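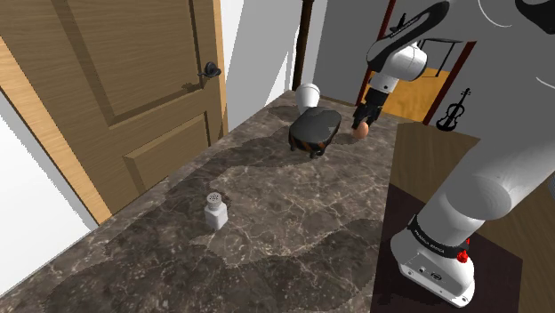

Dull rings on a marble worktop in a shared kitchen

Posted in: Kitchens and Surfaces

Wakthorpe House Residents' Office
Our building has one shared kitchen, used by 16 residents. The worktop is dark brown marble with a polished finish and was fitted in December by a local firm, Gonstead. Several pale, dull rings have since appeared near the sink, together with a larger dull patch where breakfast is usually prepared. The rings cannot be felt with a fingertip. They do not lift with washing-up liquid and warm water, and a second coat of sealer has made no difference to them. There is also a darker mark beside the hob which we believe to be cooking oil.

Gonstead has quoted £1,500 to re-polish the full length. Before we commit to that sum we should be grateful for advice on two matters. First, can marks of this kind be treated by a competent member of staff? Secondly, what should our cleaning instructions say? The present notice tells residents to wipe down with whichever spray is under the sink, and we accept that this needs to be rewritten.

Gervasio Escobar
The rings you describe are consistent with etching. Marble is largely calcium carbonate, and acids such as lemon juice, vinegar, wine and many limescale removers dissolve a very thin layer of it. The polish is lost at that point, which leaves the surface looking pale or cloudy. A sealer slows the absorption of liquids but does not prevent etching, so a further coat would not be expected to help.

Light etching can often be improved with a marble polishing powder, worked in with a damp felt pad and rinsed off thoroughly. Please try it first on a small area that is not in constant view. Dark stone shows uneven work more readily than pale stone, and if the test area turns out patchy I would stop there and obtain a second quotation for the affected section only. 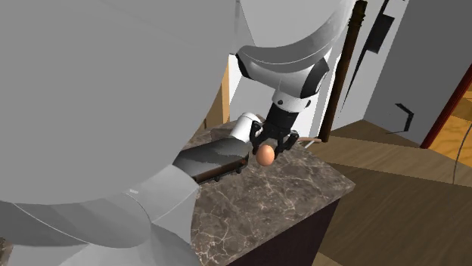
The oil mark is a separate matter. Mix bicarbonate of soda and water to a thick paste, spread it over the mark, cover it with cling film and leave it overnight. Remove the paste with a plastic scraper and rinse. Old oil may need 3 applications – allow the stone to dry fully between them before judging the result.

For the notice, I would suggest the following wording:

Use only the pH-neutral cleaner provided.
Wipe up spills at once, including fruit juice, wine and vinegar.
Use a chopping board for all food preparation.
Do not use bathroom cleaner, limescale remover, bleach or scouring pads on the worktop.
Place hot pans on a trivet.

Bujar Đorđević
I agree with the above about the cleaner. We use Jallberg stone soap at our premises and have had no complaints. Do remove the old sprays from under the sink, or they will be used regardless of the notice.

To check whether the sealer is still working, put a few drops of water on the stone and leave them for 20 minutes. If the stone has darkened underneath, it is due for sealing again.

Wakthorpe House Residents' Office
Thank you both. The sprays have been removed and the new wording has gone up beside the sink. We shall test the powder behind the kettle before replying to Gonstead.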